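Where do you put the stuff that doesn't belong anywhere?

Asked by Meenakshi Jaiswal in Home & Tidying
2,221 views

I've been stuck in the house long enough to clean out the kitchen, the hall closet and the shelf over the washer. The good news is that everything with a home is now in it. The bad news is the bin.

The bin holds what was left over. A garden cultivator (the little hand kind with the three prongs), a plastic spatula with a hole in it, a cup that matches no other cup, a big plastic clip that I think came off a bag of something, and a lumpy yellow ball that belongs to either the dog or my nephew. Neither of them has claimed it. There is more but you get the idea.

Every organizing article tells me to sort by room. Fine, but these things were all found in the same room, and it was the wrong one for every single item. My husband's suggestion is to put a lid on it and call it storage. I'd like a second opinion before I give in.

We have one drawer free in the kitchen and part of a shelf in the garage.

3 answers

Oluwaseun Osagie
Accepted answer, 38 votes

Sort by where you'd go looking for it, and forget where you found it. If you needed the cultivator tomorrow, would you walk to the kitchen? Then it goes on the garage shelf, or better, on a nail next to the shelf. Prongs down, please. I have stepped on one.

The spatula goes with the other spatulas. I know you said it doesn't belong anywhere, but I suspect the utensil drawer is full and you were being polite to it. Take out the one you like least and you have a vacancy.

The cup can hold something. Pens, dog treats, the rest of the clips. A cup without a set is a container, and you need containers.

For whatever's left, write the date on a piece of tape and stick it on the bin. I did mine in February and gave it 8 weeks. I went back for a tape measure and one glove. The rest I could not have named if you'd paid me, so out it went – except for a key, because I'm not brave enough to throw away a key.

Anju Bhatt
11 votes

Agree with most of that, but don't use a deep bin. Deep bins are where things go to be forgotten. You want something low and wide, with sides that slope out so you can see the bottom without digging. And keep it on a table or counter while you're working through it. Once it's on the floor it's furniture.

Also wash the garden tool before it shares a bin with anything that touches pancakes. I shouldn't have to say this and yet I have a brother.

Satish Prajapati
2 votes

just get a bigger drawer

Comments on this answer:

Meenakshi Jaiswal: I have shown this to my husband and he would like to be your friend.

Satish Prajapati: tell him hi

Update from the asker, April 15, 2020

Cultivator is on a nail. Spatula is in the drawer, and the one with the melted corner has been retired after long service. The cup has been promoted to clips. The ball is still in the bin with the tape on it, and I've told both suspects that they have until June. 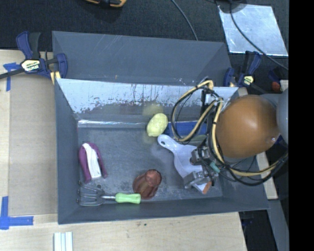
My husband has now started a second bin in the garage, which he says is a different system. I'll post that one as a separate question.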